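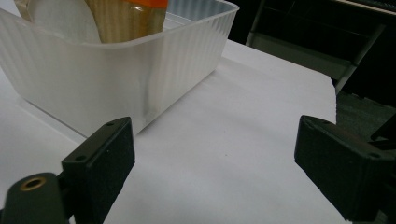

A translucent storage bin on a white tabletop.

Keeping what matters: an interview with Ruoxi Cui on household papers

May 19, 2022

The Bindemus Library Service has published its new guidance on the care of family papers at home. It is intended for residents who hold letters, certificates, photographs and account books and who are unsure which of them to retain. Ruoxi Cui, who heads the local collections department, spoke to the members' bulletin about the thinking behind it.

The guidance grew out of enquiries at the reading room desk. Ms Cui joined the service as a cataloguer and spent her first years on the papers of the Turnetti family, who ran a dry goods business in the town of Plava and appear to have thrown away very little. "They kept receipts for string," she said. "A historian of retail would be delighted by that. For most households I would say the receipts for string can go."

Asked how a family should begin, Ms Cui advised against sorting by importance at the first attempt. People who do so, in her experience, stop to read every letter and abandon the work within an afternoon. The guidance suggests sorting by person first and by date second, with reading left until the whole quantity is in order.

"It is a dull way to start, and I make no apology for it," she said. "You need to know what you have. I have had visitors bring in a single photograph and ask who is in it, when the answer was written in a diary still lying in their mother's wardrobe."

The question of names on photographs occupies a full section. The service recommends a soft pencil, used lightly on the back near the margin, and asks that ballpoint pen and adhesive labels be avoided. Full names are preferred to family titles. "Grandma is a different woman in every generation," Ms Cui observed. Where an identification is a guess, the writer should say so and add initials, so that a later reader knows whose guess it was.

On storage, the advice is modest. Papers should be kept in a part of the house where people live, away from outside walls, radiators and water pipes. Lofts and garages are discouraged because of the changes in temperature. Boxes should be full enough to hold papers upright but never so full that a folder must be pulled out by force. Metal clips and rubber bands should be removed where this can be done without tearing.

Ms Cui was more cautious on the subject of scanning. The service supports it, and her colleague Bogdan Pascu offers instruction to members by appointment, but she does not regard a scan as grounds for discarding the original. "We were given a disc holding 1000 letters, all scanned with great care by a gentleman who then recycled the paper," she said. "The disc could be read in part. He had also left out the envelopes, and the envelopes had the dates."

The section most often queried by early readers concerns disagreement between relatives. When the Li family deposited a collection last year, seven cousins had a claim to it, and two of them wished certain letters to be closed. The service agreed a closure period of five years, after which the matter will be reviewed with the family. Ms Cui said that arrangements of this kind were ordinary and that families were often relieved to learn of them.

"People think they must either publish everything or burn it," she said. "A sealed folder with a date on the front is a perfectly respectable thing to have."

She also wished to correct the impression that the service is interested only in old material. School reports, allotment plans, minutes of small clubs and shopping lists from the recent past are seldom offered - and are requested by readers more often than might be supposed. Residents considering a deposit are asked to write first with a short account of the papers, their extent and any known restrictions. Collections should not be left at the desk without notice.

Ms Cui's own family papers, she conceded, are in several places. "My brother has the photographs and I have the letters. We have agreed to sort them together and have not yet agreed when."

Copies of the guidance are available at the reading room and will be sent by post on request. Enquiries about scanning appointments should be addressed to Mr Pascu in the local collections department.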